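Orkulov Robotics Club: Arm Station Set-up Guide
Section 3. Preparing the table for the dish sorting task 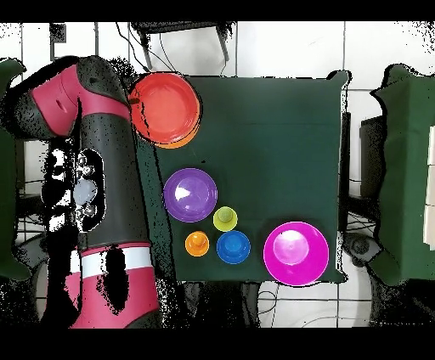

Please read the whole section one time before you switch on anything. The sorting task is the second one which new members try, after the simple reach task in Section 2. You will need two persons: one is the operator and one stays beside the stop button. Dong-hyun Pyo wrote the first version of this section and Oliwia Ziółkowski corrected it on 2022-01-15.

3.1 Table and cloth

1. Move the table to the tape marks on the floor. The near edge must be 592 mm from the centre of the arm base.
2. Put the green cloth over the table and pull it flat with both hands. A fold under a cup can tip the cup when the fingers close.
3. Look at the corners of the cloth. A small raised corner is no problem if it is outside the working area.
4. Push all cables away from the place where the operator walks.

Note: Do not change the cloth for one of another colour. The colour settings in the Hedow program were made with this green, and with a white cloth the program loses the light-coloured cups.

3.2 Dishes

5. Take the plastic bowls and cups out of the box. Check each for cracks and put a cracked one aside.
6. Place them on the cloth with the open side up. They can be close together, but for your first trial leave a finger's width between them.
7. For level B, stack one bowl on another. The program must then lift the top bowl first.
8. Leave one part of the table free. The sorted dishes will go there.

Note: Shiny plastic makes white spots under the ceiling lights. If the program reads a spot as a separate object, turn off the lights nearest to the table and take a new picture.

3.3 First movement

9. Start the Hedow program and wait until the status line is green.
10. Set the speed to 54 in the speed box. Do not go higher before your mentor has signed your card.
11. Say "moving" loudly, wait for the answer of your partner, then press Home.
12. When the arm is at home position, press Scan. Compare the list on the screen with the dishes on the table.
13. If the list is right, press Run.

CAUTION: Keep your hands, hair and sleeves away from the joints while the power is on. Do not reach over the table to correct a dish. Press Pause, wait for the arm to stop, and ask your partner to hold the stop button down.

CAUTION: The log file stops at 800 lines. Save it before you start another trial.

Questions about the program go to Ye-ji Koo. For a damaged cover or a loose cable, write in the repair book and tell Ulla Turunen on the same evening.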